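# Taking magnesium at night and a morning iron tablet - how far apart?

**Dotgate** - posted Nov 8, 2021

I'm 58 and was told in June that my iron stores are low. I take one iron tablet in the morning on an empty stomach and have had no trouble with it apart from some constipation. The pharmacist said to keep going and have the blood test repeated.

My question is about magnesium. I get leg cramps at night, two or three times a week, usually in the left calf, and a neighbor suggested magnesium before bed. I bought a bottle of magnesium citrate, 100 mg per tablet. The leaflet in the box says not to take it "at the same time as other mineral supplements" and leaves it at that. It doesn't say if that means the same minute, the same meal or the same day.

I also have a calcium and vitamin D tablet that I take with lunch, when I remember. So that would make three things in one day. Can I do iron at 7, calcium at 12:30 and magnesium at 10 at night, or is that too much? I'm not on any prescription medicine except a low-dose blood pressure pill, which I take with breakfast about an hour after the iron.

I did search the site first. Thread 3036 is about zinc and iron and was closed without a reply.

---

**Udport**

Your spacing is fine. The usual advice is to leave at least two hours between iron and either calcium or magnesium, and you have more than five hours between the first two and then another nine or so until bedtime. They compete for absorption in the gut when they are there together. Once a few hours have gone by it matters very little.

A few other points:

- Coffee and tea get in the way of iron more than your evening magnesium will. If you have your first cup right after the tablet, move it back an hour.
- Vitamin C helps a little. A small glass of orange juice with the iron is enough, and you don't need a separate tablet.
- Magnesium citrate loosens the bowels in many people. In your case that may be welcome, but start with one tablet and stay there for a week before you think about two.
- Some antacids contain magnesium or calcium. If you use them for heartburn, count them as part of the same schedule.

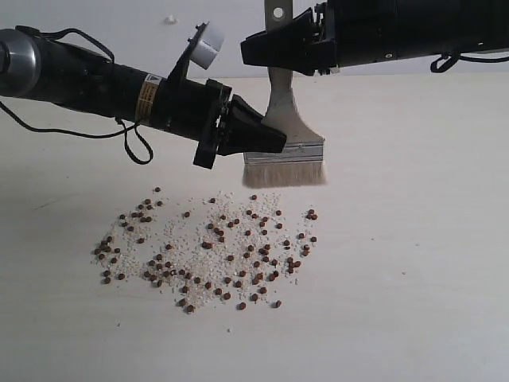 The thing I would check before starting is your blood pressure pill. Most are no problem, but some of them affect how the kidneys handle minerals, and with any kidney trouble you shouldn't take magnesium without asking first. Call the pharmacy, give them the name and strength of the pill, and ask about magnesium citrate specifically. It takes two minutes and they have your record in front of them.

As for the cramps, don't expect too much. The studies on magnesium for night cramps in older adults are mostly disappointing. Some people say it helps, and at your dose it's unlikely to hurt if your kidneys are good, so trying it for four weeks is reasonable. Write down the nights you get a cramp, otherwise you won't know if anything changed. Stretching the calf before bed is also worth a try - stand facing a wall, hands on it, one leg back with the heel flat, and hold for 30 seconds on each side.

If the cramps get more frequent, or one leg is swollen, red or painful during the day, see a doctor and leave the supplements out of it.

---

**Stivholm**

I take all mine together at dinner and have for years. Iron, magnesium, a multivitamin, fish oil. Never had a problem and my last blood test was normal. I think people worry about this too much.

Pickle juice works for cramps by the way.

---

**Kovačević**

Agree with the first reply on timing. Taking everything at once won't make most people ill, but if your iron is low you want to absorb as much of it as you can, so it makes sense to keep it apart from the others.

One more thing on the bottle. Look at whether the 100 mg is elemental magnesium or the weight of the whole compound. Labels differ. Mine said 1000 mg on the front in large print and the back panel showed almost 130 mg of actual magnesium per serving, and a serving was two tablets. The back panel is the one to go by.

Also ask about taking the iron every other day. My doctor switched me to that because of the constipation. My levels still came up and my stomach was a lot happier. Don't change it on your own though, wait until you've had the repeat test and ask then.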